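Tiburcio asked me why the zipper demo was still running the old planner, and the short version is that I was scared of it. The long version is this post!

If you've been reading since April you know we call our planner Grania. It looks at the camera views, picks a spot to grab, and hands a path down to the arm controller. For boxes and cups it's great. For a soft bag it had this maddening habit of changing its mind halfway there, because every time the cloth sagged a little the perception side would decide it was a brand new object and throw out the whole plan. So the arm would stop, think, start over, stop again. I have watched a lot of that.

My fix is kind of dumb and I love it. Once a grasp is chosen, Grania now has to hold on to it for 800 milliseconds unless the new score is a lot better, and "a lot" is a number I tuned by hand with a cup of coffee going cold next to me. The other change was in Carkley (our little replay tool), which can finally scrub the wrist views and the fixed view off one clock. They used to drift up to 300 milliseconds apart, and I spent two whole evenings blaming the planner for what was really a timestamp bug. Ugh.
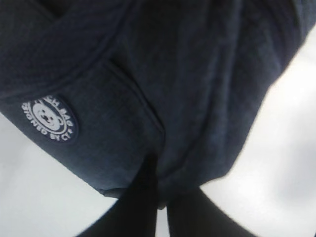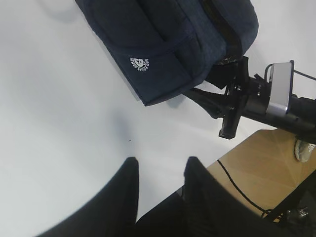
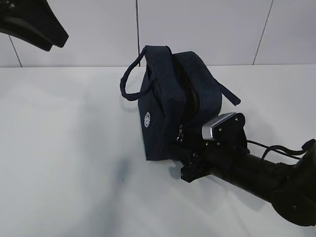
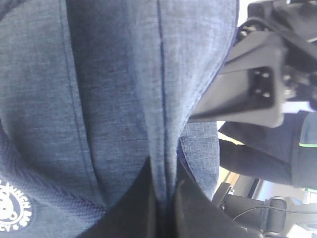

Navy bag, bear logo, zipper: first three are the wrist, the wrist, and the fixed view. The fourth is a wrist camera again, right up against blue cloth.

Close-ups like that last one are what I'm fighting now. When fabric fills that much of the view, the segmenter wants to call every fold its own thing, and the depth numbers get pretty wild. I'm trying a rule that says if one texture covers 70 percent of the wrist image, trust the fixed camera and leave the wrist one out of the vote. Tiburcio thinks it should fade in gradually -- he's probably right, but a hard switch is so much easier to debug.

Next up is cleaning the config files, which still have three names for the same gripper offset. If you've got a nice way to blend camera confidence without ten new knobs, please leave me a comment!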